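O pão que espera

Tumaini Wanyama abre a padaria às 4 da manhã, mas a conversa começa depois, quando as primeiras fornadas já saíram. A casa chama-se Flara e fica numa rua estreita, perto do mercado. Ele serve café e fala devagar.

"Aprendi a fazer pão com a minha tia, e ela não pesava nada", conta. "Eu peso tudo. Para cada quilo de farinha ponho 200 gramas de massa-mãe, e a água depende do dia."

Pergunto o que muda de um dia para outro. "A farinha muda. A do moinho Vodosura bebe muita água em março e menos no verão. Quem trabalha só com a receita fica zangado com a massa."

Hoje a padaria faz cerca de 170 pães por noite. No princípio eram 50, e sobravam muitos. Tumaini levava o resto para os vizinhos, e foi assim — diz ele — que ganhou os clientes. 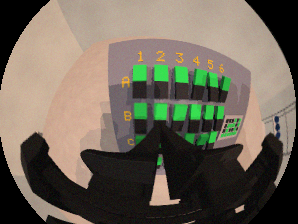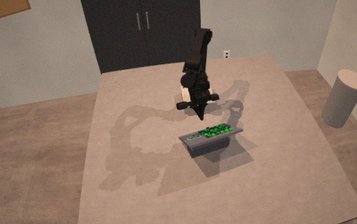

Para Ghasemi, que o pão tenha de descansar tantas horas é um exagero: uma boa massa, disse-me ao balcão, pode ir ao forno no mesmo dia, e a côdea até fica mais fina. Tumaini ouviu e não ficou convencido.

"A côdea fina é bonita no primeiro dia", respondeu. "No terceiro, prefiro a minha."

Sobre o preço, ele é menos tranquilo. A farinha subiu duas vezes, a lenha também. "Não quero fazer pão de luxo. Se a vizinha não pode comprar, para que acordo eu tão cedo?"

No próximo inverno quer experimentar o centeio. Já encomendou dois sacos e ainda não sabe onde os vai guardar.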